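Handheld grippers, bedroom build - gallery
Posted by Yolanda Inga

Quick dump of pics before I forget what is what. If you're new here, this is the gripper pair I've been putting together at home since January, evenings mostly. Two handhelds, left and right, so you can do a chore with your own arms and log the finger motion while you're at it. Arm side of the project comes later, much later at this rate.

Shells started from the Moltix files, then changed a lot. Printed at the Gundville shop on the big machine, 87 hours total, and that's with the failed run left out. Odell did the finger linkage drawings. I did the sanding. So much sanding.

Test bench is the bed. Chore is towels.

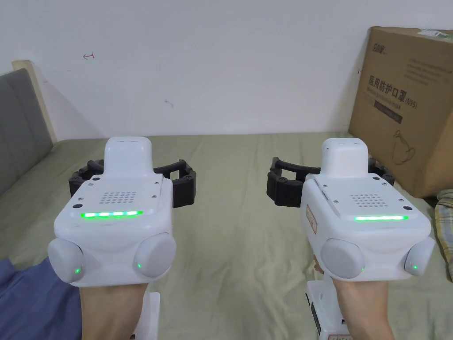 Left and right together, light strips on. Perforated grids on the top panels, four screws each.

Notes on this one, since people asked on the last page:

Strip up front is the status light. Green = running. The color steps are still ugly on the left one, you get brighter chunks with green in between instead of a smooth bar. Right one is a lot closer to an even bar. Same code on both, so I'm guessing it's the diffuser. Will swap them over and see.

Screws go into heat set inserts. Did the first set by hand and one went in crooked, had to drill it and start agian. Get the tip for your iron, its worth it.

Handle angle took the longest. Version one was straight down and my wrists were done in no time. Now it leans a bit and I can go 60 minutes before I want a break. Could still be thinner, I have small hands.

Weight, fine. Balance, a bit nose heavy. Thinking about moving the battery back into the handle but that means new wiring, and I just finished the wiring.

Ok, towel stuff. Bath towel, terry, the thick kind. Thin dish towels were easy so I quit using those. Thick one bunches up, and the tips have to bite on a wad of fabric instead of one layer.
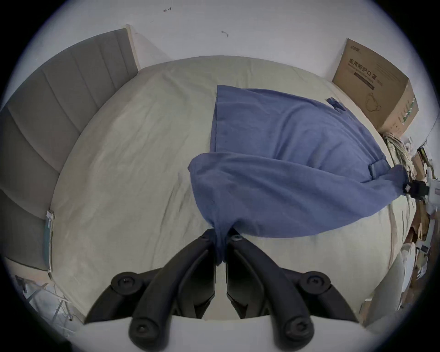
From the gripper's own camera. Both fingers closed on a bunched end of the blue towel.

Liked this angle enough to keep it. You get the two curved fingers and the bolts at the joints and still plenty of bed around them to see where the cloth is going. Earlier camera mount sat too low, saw mostly finger.

Joint bolts are black now, old ones were shiny and threw glare right into the lens. Used thread locker on all of them after one backed out mid fold. Don't skip that.

Goal is 200 clean folds logged before I touch the arm. Not there yet. Hems are the slow part, finding the edge and keeping hold of it while the other side comes over.

Still to do:
new pads for the fingertips, softer
diffuser swap
shorter cable, the long one snags on everthing
labels that don't peel
write up the calibration steps, promised this to Ó Súilleabháin 2 updates ago, sorry!!

Files go up when the handle is final. If you want the current shell anyway, leave a comment and say which hand, the left and right are seperate files. More pics when the pads get here.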